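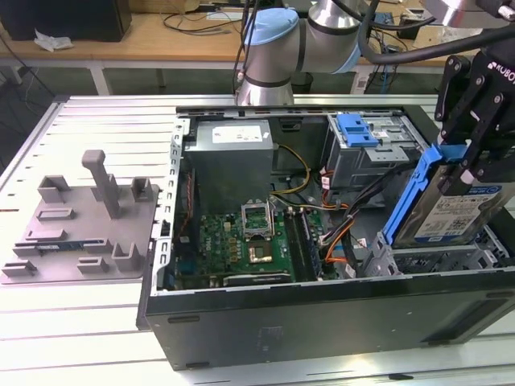

Última modificación de esta página: diciembre

Quiénes somos

Odach es un centro de investigación aplicada con sede en Irkby, dedicado a la manipulación robótica de equipos electrónicos. Nuestra actividad se centra en el montaje y desmontaje de ordenadores de sobremesa: retirada e inserción de discos duros, módulos de memoria, procesadores y conectores. Trabajamos con empresas de reacondicionamiento, con fabricantes de utillaje y con grupos universitarios que comparten nuestro interés por las tareas de contacto con tolerancias reducidas.

El centro se organiza en 2 áreas. El Área de Manipulación, dirigida por Kristóf Kerekes, desarrolla los métodos de control y de aprendizaje. El Área de Evaluación, dirigida por Clodagh Tully, define los protocolos de ensayo, custodia los registros y firma los informes que se entregan a los socios. Ambas comparten el taller Buzatu, situado en la planta baja del edificio, donde se realizan todos los ensayos con robots.

Nuestro método

La principal línea de investigación del centro recibe el nombre de Urnix. Se trata de un método de inserción en 2 fases. En la primera, el sistema estima la posición de la pieza y de su alojamiento a partir de las cámaras del puesto y aproxima la pinza hasta una distancia de seguridad. En la segunda, la trayectoria planificada cede el control a una política aprendida a partir de demostraciones de operadores, que corrige el movimiento según la imagen cercana y las fuerzas medidas durante el contacto.

La separación entre ambas fases responde a una observación repetida en nuestros ensayos iniciales. Los errores de aproximación y los de inserción tienen causas distintas, y un único modelo entrenado para todo el recorrido tendía a confundirlos. Al tratarlos por separado, el equipo puede revisar cada fallo con el operador correspondiente y decidir si procede ampliar las demostraciones, recalibrar una cámara o modificar un soporte.

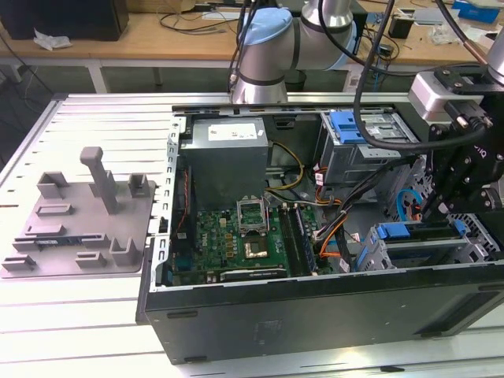 La pinza en el interior de la torre, con la placa base a la vista.

El protocolo de evaluación vigente comprende 16 tareas, ordenadas por dificultad. Las primeras consisten en extraer componentes accesibles; las últimas exigen introducir una pieza entre cables que pueden desplazarse durante el movimiento. Cada tarea se considera superada únicamente cuando la pieza queda asentada y el equipo supera la comprobación posterior, a cargo de una persona ajena al ensayo. Las intervenciones manuales se anotan como fallo, con independencia del resultado final.

En la última campaña, Urnix completó el 68 % de los intentos de inserción sin intervención. El informe de la campaña recoge también los casos desfavorables, entre ellos los bloqueos por cableado y las piezas sujetadas con una inclinación excesiva. El centro entiende que esta información resulta tan necesaria para nuestros socios como la tasa de éxito, y la incluye en todas sus publicaciones.

Instalaciones

El taller Buzatu dispone de mesas ranuradas de aluminio, brazos colaborativos y placas de fijación diseñadas en el propio centro. Las placas se rediseñan con frecuencia; cada versión conserva su número y se archiva junto con los registros obtenidos con ella. El acceso al taller durante los ensayos está restringido al personal con formación en seguridad, y las visitas de socios se conciertan con el Área de Evaluación.

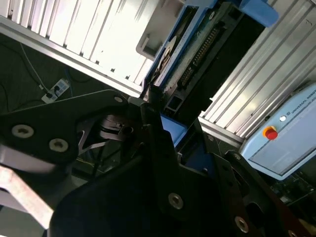 Vista desde la cámara de la pinza

Colaboración y formación

Odach acoge estancias de investigación de estudiantes de máster y doctorado. Las personas seleccionadas se incorporan a una de las áreas y participan en la recogida de demostraciones antes de proponer un trabajo propio. Las empresas interesadas pueden solicitar un estudio de viabilidad sobre sus propios equipos, previa firma de un acuerdo de confidencialidad.

Las solicitudes se dirigen a la secretaría del centro en Irkby, con indicación de la tarea que se desea estudiar y de los modelos de equipo afectados.

68 veces compartido · 2 comentarios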